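Tulbridge court throws out Slaoui claim over magazine photo

26 September 2021

A court in Tulbridge has dismissed the privacy claim brought by the Slaoui family against Zumer, the monthly magazine, over a photograph printed on its inside pages. Written judgment came out late on Friday's list and runs to 18 pages.

The family had asked for damages and an order stopping any further use of the picture, which was taken at a public bathing place at Watau and shows three relatives by the water. They said they never agreed to it. Zumer said no agreement was needed — open beach, middle of the day, article about water quality.

Court sided with the magazine on the main point. A person on a public beach can still have a private life, the judgment says, but the test is what the picture gives away and why it was printed. Nothing intimate, no names in the caption, and the article dealt with a matter people in the area had good reason to read about.

The obscenity complaint, added late, got shorter treatment. Swimwear at a bathing place is not indecent, the court held, and a picture has to be read with the words around it and judged by the standards of the day. That part was struck out with costs. 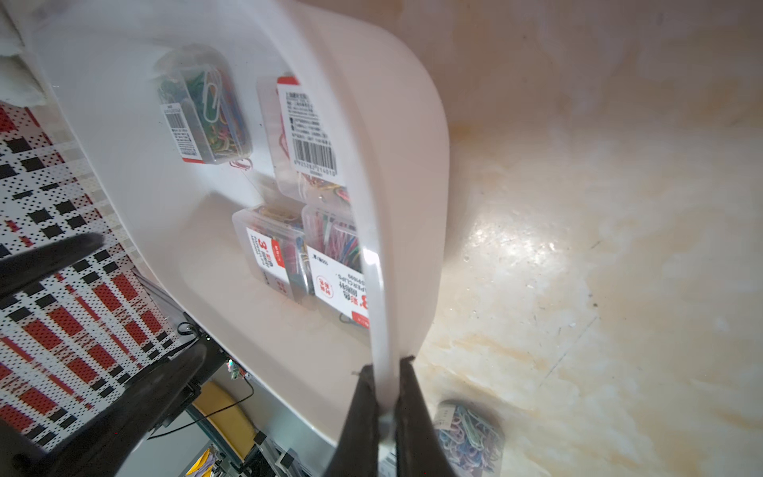
Boxes of paper clips in a white plastic bin.

Not a clean win for the publisher though. Zumer kept the photo on its website for 2 months after the family wrote asking for it to come down, and never replied to the letter. The court called this "a discourtesy which a publisher of any size should be able to avoid" and cut the costs it could recover on the privacy claim. It also has to pay 1,045 to the family for the expense of the early letters, which the judgement says a prompt answer would of made unnecessary.

The family had relied heavily on an earlier ruling about pictures taken through a garden hedge. Didn't help them. Different facts, the court said — a garden is closed off and a beach isn't, and the photographer here stood in plain view on the sea wall.

Zumer said in a short statement that it welcomed the outcome and was looking at how it handles complaints. The family's solicitors said they were reading the judgment and would not comment futher for now.

Any application for permission to appeal has to be lodged by the middle of October. The photo is still offline.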